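About Stalirside

Stalirside writes software for the people who look after meeting rooms, lecture theatres and control rooms. Our main product is Litska, a monitoring and scheduling package that keeps track of projectors, displays, switchers and microphones across a building or a whole estate. We also make Ravn, a smaller program that runs on a single room PC and reports back to Litska.

We are a privately owned company of 13 people. Our office is in Etstead, above the old telephone exchange, and most of us work there at least part of the week.

How we started

The company was set up by Bohumila Kadlec, who had spent several years as an AV technician at a large college. Faults there were logged on paper at a help desk and passed on at the end of the day, so a lamp that failed before the first lecture could stay dead until the evening. She wrote a small program that asked each projector for its status every few minutes and put the answers on one screen. Other colleges asked for copies, and that program became the first version of Litska.

The early releases only spoke to equipment over serial cables. Network control came next, then the room calendar, then the reports that most customers now use to plan replacements.

What we do now

Litska currently watches 3,648 rooms. The largest site has 873 of them and the smallest has 2. The same installer is used for both, and there is no separate edition for big organisations. Customers can run the server themselves or have us host it.

Device drivers are written in house. If you own a piece of equipment that we don't support, send us the control manual and we will tell you whether a driver can be written and when. Drivers are included in the yearly licence.

We do not sell or install hardware. Customers usually have an integrator already, and we are happy to work alongside them during commissioning. Ravn can be put on a room PC by the customer's own IT staff using the normal deployment tools.

Support

Support calls are answered by the developers in turn. Please have your site number ready – it is shown at the foot of every Litska page. Faults that stop a room from being used are dealt with first, and requests for new features are read once a fortnight.
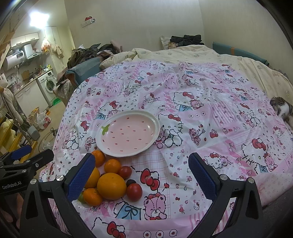
Page last changed: August 2021

Working with us

We take on one or two new people in a typical year, mostly programmers and test engineers. Experience with AV control is useful but we don't insist on it. Vacancies are listed on the Jobs page when there are any, and we don't use agencies.

Students on a computing or electronics course can ask about a summer placement. Placements are paid and are based at the Etstead office.

For sales, support and general questions, use the form on the Contact page.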